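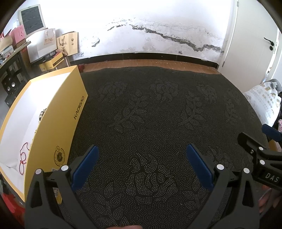
Back room, wall side: the charcoal rug, the yellow KADIGAO box and the door in the corner.

Projects > Hallotwood > Room Sets > Back Room

23 Jan 2025
By the Hallotwood room notes editor

# Hallotwood Back Room

This README covers the back room portion of the Hallotwood room set. The set is a collection of pictures of ordinary rooms and the things kept on their floors: rugs, boxes, sacks, small items that get dropped and picked up again. The back room has 706 pictures in this release.

## What is in the folder

- `pictures/` holds the pictures, grouped by visit. There were 42 visits.
- `notes/` holds one plain text file per visit.
- `items.csv` lists the things we gave names to, one per row.
- `CHANGES` is the change log. Read it before mixing this release with an older one.

## The room

The floor is reddish-brown wood, mostly under a large dark rug with a pattern of flowers and leaves made of tiny light dots. The wall behind it is white, stained and peeling, with a long jagged crack and a black baseboard at the bottom. The door is white with a black lever handle and a round black lock under it.

The wall has not been repaired. It is due to be replastered in February, and pictures from after that work will go in a separate folder called `back-room-b`.

## Item names

Use the names in `items.csv` when you add notes. The ones that cause the most trouble:

- `rug_dark` is the charcoal rug. Older notes call it "black rug" or "carpet". Both have been changed.
- `box_yellow` is the large open box with the round black-and-gold emblem. Do not name it after its contents, which change between visits.
- `sack_gold` is the white sack with gold Chinese characters. It sits on the door side of the room, partly on top of other things. The other things get their own rows only if most of the item shows.
- `small_red`, `small_pink` and `small_dark` are for little items on the floor that could not be identified. If you can tell what one is, give it a proper name and leave a line in the visit note.

## Known problems

- 89 pictures have no item names yet. They are marked `todo` in the notes.
- The rug pattern hides small things. A dark item on the rug is easy to miss, so check the notes for the same visit.
- The Gowda naming list used "bin" for any open container. We use "box" here. 2 visit notes still have the old word.
- Marks on the wall are not items. Please do not add rows for the crack or the flaking patches.

## Adding to the set

Copy the last visit note and change the visit number. Keep the headings in the same order, since the index is built from them. Put new item names at the bottom of `items.csv` and do not re-sort the file.

Related

- Hallotwood Front Room
- Plerkgate Hallway and Stairs
- Hemmont Storage Room
- Gowda Naming List, Old Version
- Hallotwood Change Log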